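Wumance Black Room Liners, the Wide-Mouth Roll 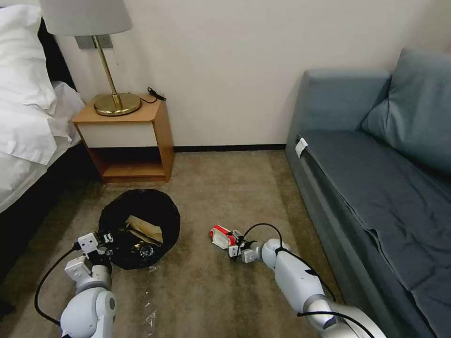

Written by the Product Care Editor, Flornero Lodging Supply

There are people who get excited about a trash bag, and after a good many years of turning over guest rooms before I came to write these pages, I'm afraid I am one of them. The Wumance wide-mouth liner is the bag I wish I'd had on my cart back then. It's black, it opens out nice and round, and you can lay it right down on the carpet with the rim spread and have a proper target for all those little bits that get left on a hotel floor (crumpled brown paper, crinkly wrappers, the small clear scraps that you only notice when the light catches them).

We've carried the Wumance line at Flornero since our catalog was a stapled thing you could fold into a coat pocket, and the wide-mouth roll has quietly become the one our customers reorder without even looking at the rest of the page. Motels buy it, hotels buy it, and so do quite a few folks with a single guest room over the garage who just like the way it handles.

What it's like to use

Tear one off at the perforation and give it a good shake by the open end. The side seams are set a little farther apart than on our standard liner, so the mouth wants to fall open by itself. Set it down, fold the rim outward by about the width of your hand, and press the folds flat with your palm. You'll have a round opening on the floor, and it'll hold its shape pretty well while you work around the bed and along the baseboards. If one side starts to creep inward, hold the rim down with one hand and drop things in with the other.

I like the black better than the clear for floor work, and I'll tell you why. On a beige or olive carpet, which is what so many rooms seem to have, a clear bag simply disappears. You lose track of the edge, and half of what you toss ends up beside it. The black gives you something to aim for! It also keeps the contents private once it's tied and sitting out in the hallway, and guests appreciate that more than they let on.

Clear plastic scraps are the exception to everything. They'll hide on any carpet you care to name, and a pair of them can lie right next to the bag while you walk past twice. Before you gather up the rim, crouch down and look across the floor toward the window. Pick up whatever glints. It takes a moment and it'll save you a trip back with the vacuum, or worse, a piece of plastic film wrapped around the brush roll.

When you're done, reach under the folded rim, bring it up on all sides, squeeze out the extra air (gently, please, especially if there's been food in there) and knot it. There's enough collar left over for a real knot even when the bag is quite full.

The particulars

Color: black, glossy finish
Style: flat roll, perforated, wide mouth
Capacity: 20 gallons
Liners per roll: 32
Rolls per case: 11
Scent: none
Closure: hand-tied collar
Ships from: our Plaststead warehouse

A word on the capacity, as it's the question that comes in most often. Twenty gallons is bigger than the basket under the desk and smaller than the barrel on the end of your cart. We chose it for the whole-room pickup, one bag carried or set down in the middle of things, and then straight out the door. If all you want is something to line the desk basket, you'll be swimming in extra plastic, and I'd point you to the Wumance Small Basket Liner a little farther down the same catalog page.

What not to put in it

This is a general-purpose liner. It does a lovely job with paper, packaging, wrappers, tissues, and the odd takeout box. It isn't made for broken glass, hot ashes, coat hangers, or anything with a point on it, and please don't use it for linens, even for a minute. White bedding stuffed into a black bag has a way of being mistaken for trash by the next person down the hall, and I have lived through that particular afternoon. Use the Pisharody mesh laundry sack for sheets and towels. You can see right into it and no one will ever throw it out.

As with any plastic bag, keep it away from babies, small children, and pets. That goes for the unused roll as well as the open liner.

If you're bagging on carpet

A few customers have asked whether the bag will leave anything behind on the pile. In our own try-outs we haven't seen any color come off, on old carpet or new. What I would watch for is drips from cans and bottles. Empty those in the bathroom sink first, because a liner lying open has no stiff sides, and a spill that runs over a folded rim goes straight into the carpet. Most rooms have enough old stains without our adding to them.

Storing the rolls

Keep them in the carton, flat, somewhere dry and out of the sun. A roll left on a windowsill all summer gets stubborn at the perforations. On the cart, a roll sits nicely in the side pocket with the loose end facing up, and it'll fit the Pisharody roll holder if you have one of those already.

Ordering

We had a big delivery into Plaststead in October, and the last shelf count came to 1,965 rolls, so there's no need to stockpile. Single rolls and full cases are both available, and you're welcome to mix a case with the Small Basket Liner at the same per-roll price. Orders placed before 2 p.m. go out the same afternoon.

If a roll reaches you crushed or with the perforations torn through, hang on to the outer carton and get in touch with the Flornero order desk. We'll send a replacement, and you may keep the damaged one for lining paint trays or whatever else you can think of.

Goes well with: Wumance Small Basket Liner, Pisharody mesh laundry sack, Pisharody roll holder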